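Setting Up Your Tapley Cooler, Part 2: Shelves and First Chill
Posted in April by the Privusden workshop desk

Okay, so the cooler is out of the box and you've picked a spot for it. Now comes the bit I like best, getting the inside laid out and letting it get cold for the first time. Set aside an afternoon if you can. Most of it is waiting.

1. Leave the cooler standing upright and unplugged for a few hours. I do mine overnight, mostly out of laziness.

2. Peel the blue film off the shelf rails. Start at a corner and go slowly, or you'll be picking little strips out of the grooves all evening (ask me how I know!).

3. Hook the bottom shelf in first, then work up. Each shelf should click at both sides. If one side stays quiet, lift it out and try again.

CAUTION: The glass shelf holds up to 80 pounds when it's seated right, and a lot less when it isn't. Give it a gentle push with your palm before you load anything.

4. Plug straight into the wall. No power strips, please.

5. Turn the dial to 3 and close the door. Leave it closed until the green light stops blinking.

Once the light is steady you can start loading. I keep drinks at the bottom and grab-and-go food at eye level, where people look first. Trays make life easier — you can pull the whole lot out to wipe the shelf and slide it back in one go.

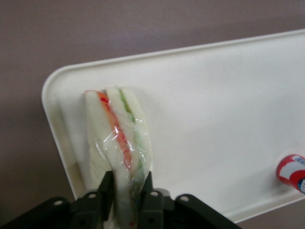 Wrapped sandwich on a white tray.

Don't push anything up against the back wall. That's where the cold air comes in, and lettuce pressed against it will freeze. Leave a gap as wide as your thumb, and a bit more on the top shelf.

NOTE: If you bought the Reline door kit, fit it before you load the shelves. The steps are on the card in the kit bag, and you'll want the door empty.

6. Check the thermometer the next morning. If it reads above 40°F, turn the dial up one notch and wait a full day before you touch it again — fiddling every hour only muddles things.

Part 3 covers cleaning and the drip pan.

Questions? Write to the Wilham help desk, Box 1833, Privusden | © Wilham | Back to top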